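Back on the Rowing Machine, and Dragging My Dad Along

2024-03-01
By Najwa Daher

I finally broke 216 watts for a full piece on Tuesday and I did a little dance in the garage in my socks. My dad, who was stretching on the floor at the time, asked if something had bitten me.

So, yes, I'm rowing again! Indoors, on the ancient machine I bought from a neighbor back in October, the one with the squeaky seat and the monitor that only shows half of the number eight (you learn to guess). I rowed in high school for one very wet season and then did nothing with it for years. I ran, I did the occasional spin class, I owned a jump rope. But I missed the rhythm of it, that long lazy slide back up to the catch, and I missed being tired all over instead of only in the knees.

The plan I'm following is dead simple. I row 6 days out of 7 some weeks, though the plan says five and my coach would like me to listen to the plan. Three of those are easy. And I mean easy, the kind where you can sing, and I do sing, sorry to everyone on our street. One day is short and hard: 5 pieces of 800 meters with enough rest between them that I stop seeing spots. Then there's a longer steady row on Saturday with a podcast.

My coach is Teodoro Buenaventura, who runs the Saturday group at the Flomholm boathouse, and he fixed my stroke in one afternoon. I'd been yanking with my arms right from the start, which felt powerful and was slow as mud. He had me row with legs only for ten whole minutes, arms straight, back still, until my thighs were shaking. Then legs and back. Then, finally, the arms at the end, like a treat! My split dropped four seconds that same day and I wanted to hug him. 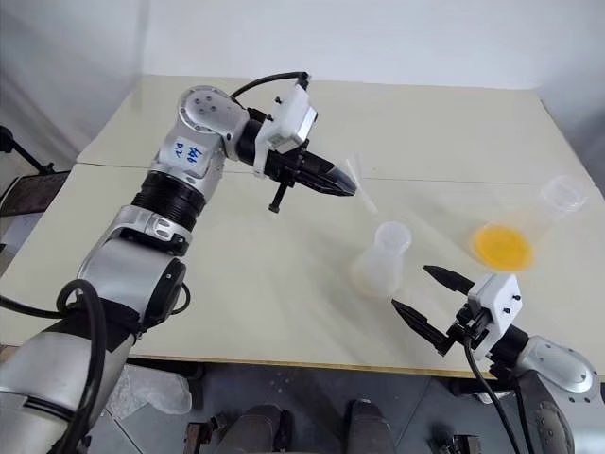

Photo: Orgate Media Library

Dad got into it by accident. He came out one morning to look for the hedge clippers and stood there watching me, and then he said, "How hard can it be?" Reader, he lasted two minutes. But he was back the next morning in gym shorts I'm pretty sure are older than I am, and he has not missed an easy day since. He's sixty-three and his form is honestly prettier than mine. He never rushes the slide. I rush it constantly, especially when I'm chasing a number.

We take turns now, ten minutes on and ten off, and whoever is off does planks or hip stretches or (Dad) makes coffee. I thought sharing one machine would be annoying, but the breaks are great for me. I come back fresher, I sit up taller, and we talk more than we have in ages. He told me last week about a bike trip he took at nineteen that I had never heard a word about. All the way up the coast on a borrowed bike with one working brake!

A few small things that have helped, if you're thinking of starting:

Set the damper lower than you want to. I had mine cranked to ten for a month and my lower back was furious. I'm at four now and much faster.

Wear socks you like. Your feet are strapped in and you will be looking at them a lot.

Keep a paper log. Mine is taped to the garage wall, with Dad's column next to mine, and his has more stars on it.

Next up is the Khoury Indoor Sprints, where we've entered as a parent-and-kid pair, and I'm so excited I've already picked out the matching shirts. Dad has asked that they not be orange. They are orange.

Recent posts
My First Open-Water Swim (It Was Freezing)
Five Easy Breakfasts for Early Workouts
Hiking the Trinard Loop in the Rain
Why I Quit Counting Steps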